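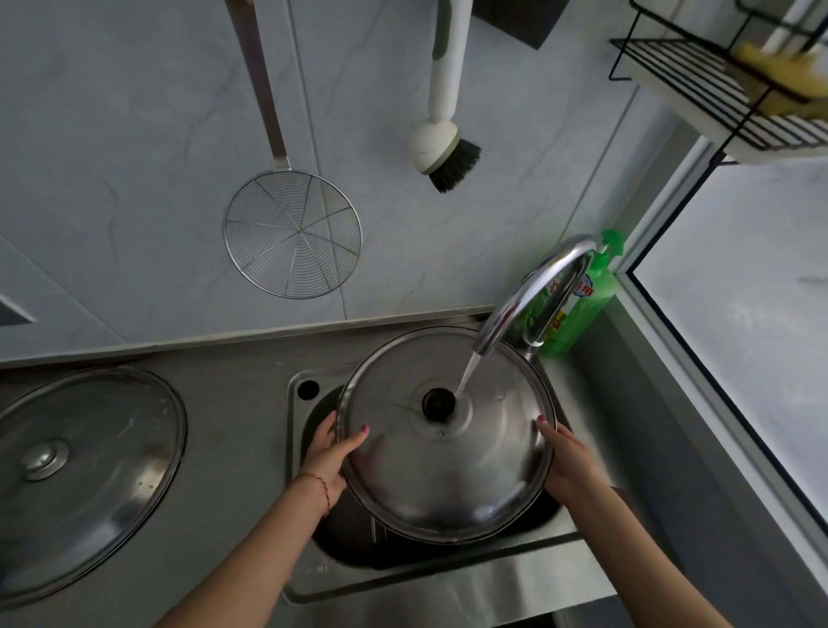
*Rinsing a pot lid under the faucet.*

# Why Does Water Slide Off a Pot Lid?

Washing dishes looks simple. You use soap, you use water, and the dish gets clean. But a lot is going on in the sink, and a pot lid is a good thing to learn from.

## The shape of a lid

Most pot lids are a little higher in the middle than at the edge. This shape is called a dome. When soup boils, steam rises and touches the lid. The steam cools there and turns back into drops of water. On a domed lid, many of those drops run down toward the rim and fall back into the soup.

The dome helps at the sink, too. Water that lands near the middle spreads out and runs toward the edge. If you tilt the lid, the water runs off even faster. Gravity pulls it down, and it takes bits of food and soap along with it.

## What soap does

Water and oil do not mix. If you pour plain water on a greasy lid, most of the grease stays where it is.

Soap is made of very tiny parts called molecules. Each soap molecule has 2 ends. One end sticks to water and the other end sticks to grease. The soap molecules crowd around a little blob of grease and pull it off the metal. Then the water can carry it away.

Rinsing comes last. Soap left on a lid can make your next dinner taste bad.

## What is stainless steel?

Many lids and sinks are made of stainless steel. Steel is mostly iron. Plain iron turns orange and crumbly when it stays wet for a long time — that is rust. To make stainless steel, factories mix in another metal called chromium. The chromium makes a thin, clear layer on the outside that helps keep rust away. The layer is much too thin to see.

## The hole in the middle

Some lids have a hole in the center where a handle can be attached. Food and soap can hide around the edge of a hole like this. A small brush works well there. Rinse both sides of the lid afterward.

## Try it yourself

You need a metal spoon, a little cooking oil, and dish soap. Ask a grown-up before you start.

1. Rub one drop of oil on the back of the spoon.
2. Hold the spoon under cool water. Look for small beads on the metal.
3. Put one drop of soap on your finger and rub the spoon for 5 seconds.
4. Rinse it again and look at how the water moves this time.

Try tilting the spoon different ways while you rinse. Draw the path the water takes each time.

## Words to know

**Dome:** a rounded shape that is highest in the middle.

**Molecule:** a very tiny part of something, much too small to see.

**Rim:** the outside edge of something round.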